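Last updated: December
By Anjana Mridha

Teaching a gripper to tidy the kitchen - a few tips

I've been showing kitchen jobs by hand for a good while now, and my best advice is to start slow, slower than feels natural! Do the same job 11 times before you change anything, and have a cuppa after every five.

Nested bowls make a lovely first lesson, if you go gently with the rims. I like different colours, as with the yellow, red and pink ones sitting in the steel basin, so you can tell at a glance which one you've got hold of - and keep the glass kettle well down the far end of the table while you practise.
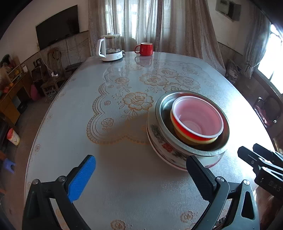
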